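How I Cover a Craft Table With Kraft Paper

I used to scrub glue off my table every weekend, and then I started papering it. It takes me one podcast episode, and I'm not fast!

Wipe the table down first and let it dry. Roll the paper out along the length, leave a hand's width hanging over each end, and fold that under. I tape the folds from underneath with painter's tape — masking tape works too, but it gets gummy if you leave it on all summer (ask me about last July).

If your table is wider than the roll, overlap the two sheets a little and run one long strip of tape down the seam. Press from the middle out with the side of your hand so you don't trap bubbles.

Then mark your sections. I snip a tiny notch in the paper where each line should go, stick the tape at one end, pull it snug and lay it down in one go. Long lines first, then the crosswise ones. Don't stretch the tape or it'll creep back on you.

When a square gets gross, I just patch that square.
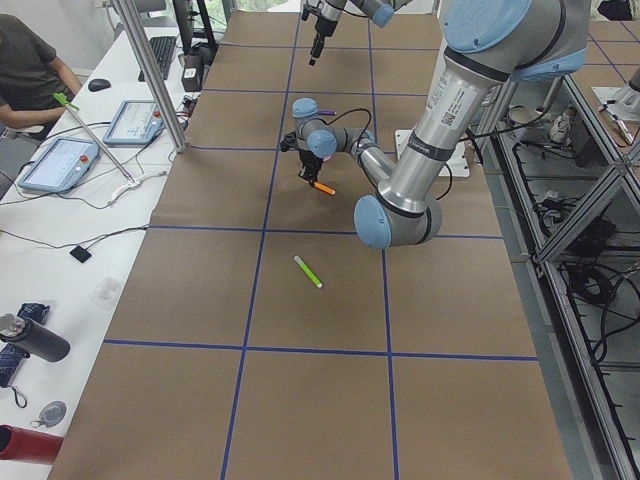
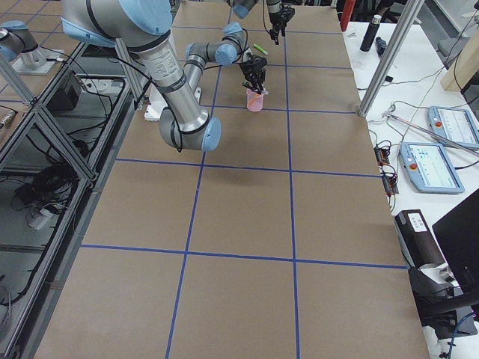

Brown kraft paper with blue tape lines.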